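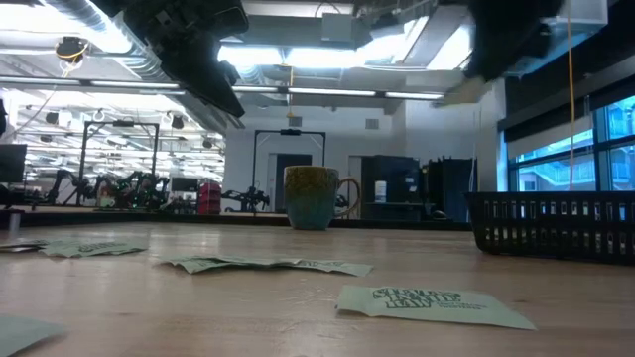 5. Januar
Von Sota Uchida

Papierstreifen greifen: Ablauf der Vorführstation am Besuchstag

Die Anleitung gilt für die Station Wundton in der Halle Ivdale. Sie richtet sich an Mitarbeitende von Gavance, die eine Besuchergruppe übernehmen und den Aufbau noch nicht kennen. Eine Vorführung dauert 11 Minuten, eine Gruppe umfasst höchstens acht Personen.

Vorbereitung

1. Tischplatte trocken abwischen. Auf der hellen Holzoberfläche spiegelt sich die Deckenbeleuchtung; Fettspuren verstärken den Effekt und stören die Erkennung.
2. Steuerung einschalten und das Programm 474 laden. Referenzfahrt abwarten.
3. Grüne Papierstreifen einzeln flach auslegen. Streifen dürfen gewellt oder geknittert sein, sich aber nicht überlappen.
4. Keramikbecher auf den hinteren Teil des Tisches stellen, schwarzen Gitterkorb rechts daneben. Der Henkel des Bechers zeigt nach rechts.
5. Greifer ohne Papier bis knapp über die Platte absenken. Bei Kontakt mit dem Holz die Tischhöhe neu einmessen.

Vorführung

1. Gruppe hinter die Bodenmarkierung bitten, Not-Halt zeigen.
2. Ersten Zyklus mit 3 Prozent Geschwindigkeit fahren. Der Arm nimmt einen Streifen auf und legt ihn im Korb ab.
3. Geschwindigkeit schrittweise erhöhen. Bei stark gerollten Streifen setzt der Greifer quer zur Rollrichtung an.
4. Zwei Fehlgriffe hintereinander: Zyklus anhalten, Streifen von Hand neu auslegen, fortsetzen. Der Eingriff wird der Gruppe angekündigt.
5. Zum Schluss den Becher im Handbetrieb am Henkel anfahren. Greifkraft vorher auf den Wert 116 umstellen, sonst rutscht die Glasur durch.

Häufige Fragen der Besucher

Warum Papier? Dünne, flach liegende Teile lassen sich mit zwei Fingern schlecht unterfahren. Der Greifer schiebt den Streifen zunächst zusammen und schließt erst dann.

Stört der Aufdruck? Nein. Die Auswertung nach Escobedo arbeitet mit Kontur und Farbe, Text wird nicht gelesen.

Abbau

Arm in Parkposition fahren, Greifkraft zurücksetzen, Streifen einsammeln. Eingerissene Streifen aussortieren. Fehlgriffe mit Uhrzeit in das Stationsprotokoll eintragen.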